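Comparing Two Grippers on a Two-Arm Table: Foam Letters and Plates
Posted 8 March 2022 by Sunita Delacroix
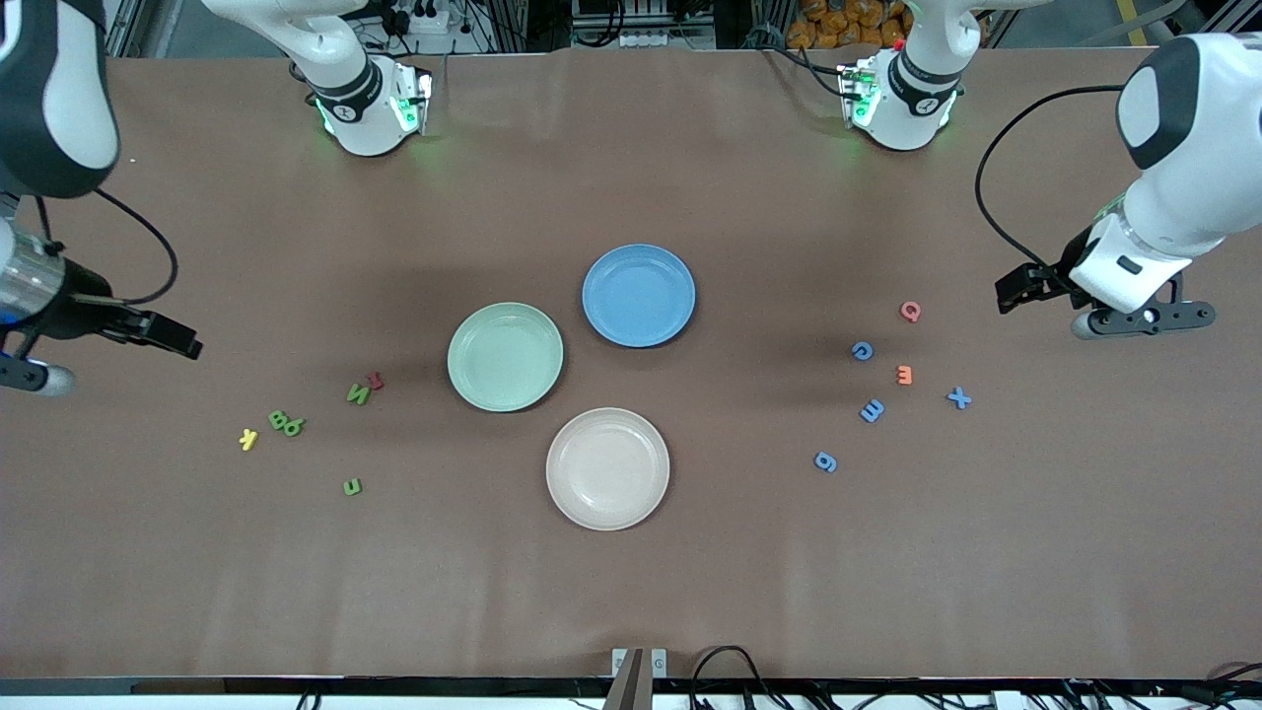

Both arms over the table, with the plates in the middle and foam letters on either side.

Foam letters are a good first test for parallel grippers. They are light and low, and a bad grasp won't break anything. We use this routine at Stalinwood before we change finger pads or closing force.

What you need
Three shallow plates with raised rims, a handful of small foam letters, a plain matte table cover, and a fixed camera with a view of the whole work area.

1. Set out the plates
Place them in a loose triangle where both arms can reach. Check the reach with the grippers open, and leave enough slack in the cables for a full wrist turn.

2. Scatter the letters
Put half on each side. Leave a few pairs almost touching, as with the green B and the green 6 on the left. Close pairs show you how much room the fingers need.

3. Set the starting force
Begin at 10 percent of maximum in the controller. Go up in small steps until the letter stays put during a lift. Foam squashes easily, and past 29 percent our thin letters folded.

4. Run one arm at a time
Pick a letter, lift it, and release it over a plate. Log each try as a hold, a slip or a miss. Do 100 picks per arm before you compare them. Keep the other arm parked and clear of the plates.

5. Run both arms
Reset the letters and repeat with both arms moving. Fotis Karamanlidis wrote our Nollach script so that only one arm can enter the plate area. If yours has no such lock, cut the speed by half.

6. Compare the logs
Sort the misses by letter shape. Open shapes such as u and X need a different grasp point from solid ones, so a poor score may come from the grasp planner. Fix that first, then swap the pads and run steps 3 to 5 again.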